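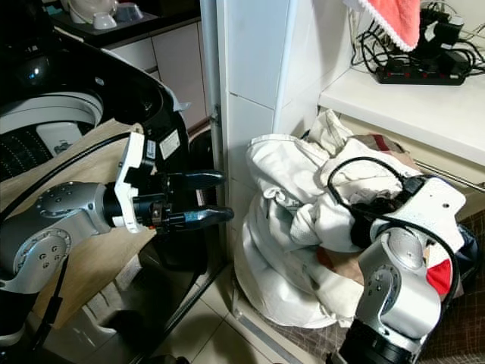 Sandhu Repairs open day, Skestbridge

Four of us from the college went to the apprentice open day at Sandhu on Sunday. The firm mends games consoles, tablets and phones, and takes on trainees each October. Samina Soomro met us at the door and gave out visitor badges.

The main workshop has 58 benches. Hammad Janjua was changing the charging port on a tablet and let Areeba try some soldering on a scrap board. He said trainees spend their first month on scrap before they touch a customer's console. 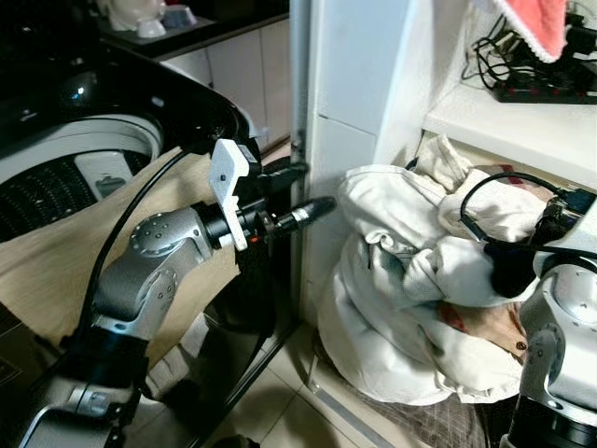
Robot arm and laundry.

We then went up to the parts store. Most spares come in from Turnar, and the shelves hold 300 kinds of screen alone — each drawer has a printed code, and the codes are changing again this winter.
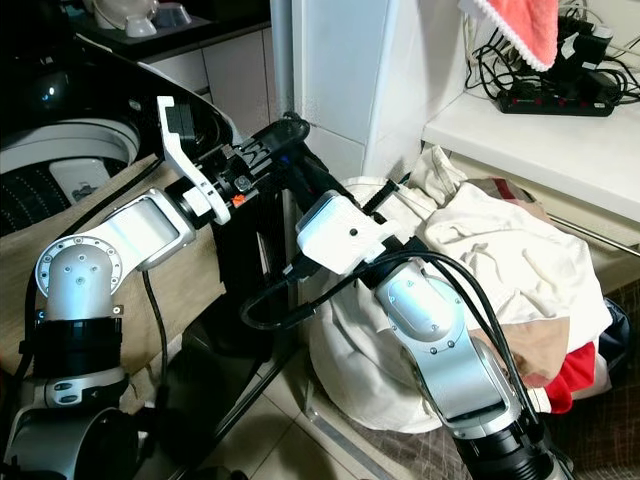
Pay and applying

Mohsin Butt went through the terms. Trainees work four days and have one day at college. Tools are supplied, boots are not. Forms go to Samina, quoting reference 2326. The Dorkholm branch has its own intake, so you need to apply there separately.

Parveen Mengal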